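Temps de lecture : 1 min

Qui sommes-nous ?

Chez Drirkley, on écrit le logiciel qui permet à un robot de manipuler du tissu : perception, planification des gestes, contrôle. Araceli Figueroa a lancé l'équipe à Prurnstead avec une idée fixe, le linge, et on adore toujours autant ce problème !

Notre planificateur, Wurkerska, en est à la version 2 (86 tests de pliage rejoués à chaque mise à jour). 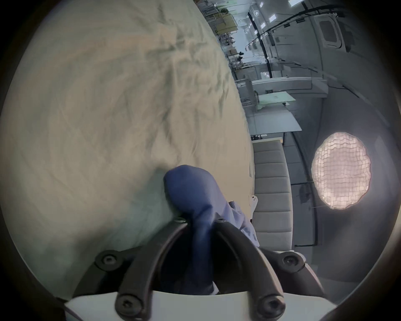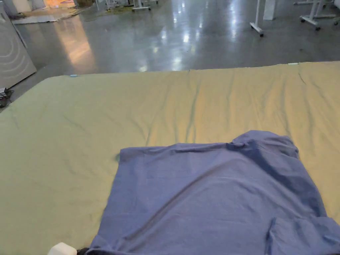
Le module de perception s'appelle Au. Il cherche les bords, les plis, les coutures, et on le réécrit encore souvent. Envie d'en parler ? Passez nous voir à l'atelier.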